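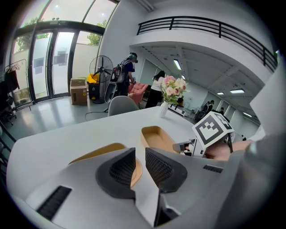
Page last changed: 29/03/2026

How to make a small bunch of flowers work on a big white table

3 shares | 2 comments

I have been meaning to rewrite these notes for ages, and as March has brought the first decent flowers into the shops it seems a good time to do it. People often think a large table needs a large arrangement, and I thought so too for years. I used to buy far too much, cram it all into a jug the size of a bucket, and then spend the whole meal leaning sideways to talk to whoever was opposite. A little white vase with pale pink, peach and white blooms clustered close together and a bit of green among them is plenty, even on a big glossy white table, and you can put one together in the time it takes the kettle to boil and the tea to brew (I like mine strong, so do allow for that).

What you'll want

A small vase, ideally with a neck a good bit narrower than its middle. White is very forgiving with pale flowers and I would start with that, but cream or clear glass will do nicely.

One sort of flower with a big soft head, one that is smaller, and something leafy. Garden roses, spray roses and a few sprigs of eucalyptus would be my choice if money were no object. Carnations are much better than their reputation and last beautifully. If you have a shrub outside that wants trimming, there's your greenery.

Sharp scissors or secateurs, a clean bucket or washing-up bowl, and an old tea towel to work on.

Choosing the colours

Pick two pale colours that sit next to each other, such as pink and peach, and then add white. I do this by holding the bunches together in the shop and squinting at them, which has earned me some looks over the years! If one flower jumps out at you when you squint, put it back. A strong red or a bright yellow can be lovely by itself, but in a small pale bunch it is all you'll see.

On a white table the leaves matter more than you might think. Without them, white flowers in a white vase on a white top melt away into nothing. My friend Riet Mertens used to strip every last leaf off because she liked things tidy, and her flowers always looked slightly chilly, poor things. She has come round now.

Getting the flowers ready

Fill the bowl with cool water. Take off any leaf that would end up below the rim of the vase, and pull away any bruised outer petals on roses – they come off easily if you hold them low down and give a small sideways tug. Cut a little off each stem at a slant and stand everything in the bowl, somewhere out of the sun. An hour is good and overnight is better, but if the guests are already taking their coats off, ten minutes will have to do.

While they have their drink, wash the vase properly, with washing-up liquid and a bottle brush. I know it looks clean. Do it anyway.

Putting it together

Start with the leaves. Put three or four short pieces in so that they cross over one another inside the neck, and they'll hold up everything that comes after. Turn the vase a bit each time you add one.

Next come the big blooms. Cut them shorter than feels sensible, so that the heads sit just above the rim, nearly resting on it. This is the part people find hardest, and I still wince when I do it with an expensive rose. Cut a little, try it, cut a little more. Keep them close together and let one sit slightly higher than its neighbours, or the whole thing ends up as flat as a cake.

Now tuck the smaller flowers into the gaps. Some can peep out a touch further than the big ones, and I like one to lean over the edge. Stand back, walk round to the other side of the table, and see whether that side has been forgotten. It nearly always has.

Top up with water last of all, using something with a thin spout. I use the little watering can that lives on the kitchen windowsill.

Where to put it

The middle is the obvious place, and for a sit-down supper it's usually right. If the table is being used for other things, though, put the vase well over towards the far edge, where it can be seen from across the room and is much less likely to get an elbow in it. It needn't be exactly halfway along, either. A bit to one side looks more relaxed, to my eye anyway.

Sit down in one of the chairs before you decide. If you can see over the flowers comfortably, leave them alone. If you can't, take them out and trim the lot.

A shiny table top shows every splash and every bit of pollen, so wipe the bottom of the vase before you set it down. If pollen does fall, lift it off with sticky tape and keep the damp cloth away until it has gone. A thin felt pad under the base is a good idea if you tend to slide things about, as I do.

Keeping it going

Change the water every other day and snip a sliver off the stems when you do. A small vase runs dry surprisingly quickly, so check it in between. Keep it away from the fruit bowl and off any radiator shelf. When the big blooms go over, take them out and move what's left into an egg cup or a small glass. I've had spray roses carry on for days like that beside the bread bin.

Comments (2)

Roswitha Brinkmann
I used the tape for lily pollen this morning and my table is saved. Would tulips work in this, or do they flop too much?

Gerd Reinholz
Tulips keep growing in the vase, so I cut mine very short and do them again the next day. Good with the leaves left on.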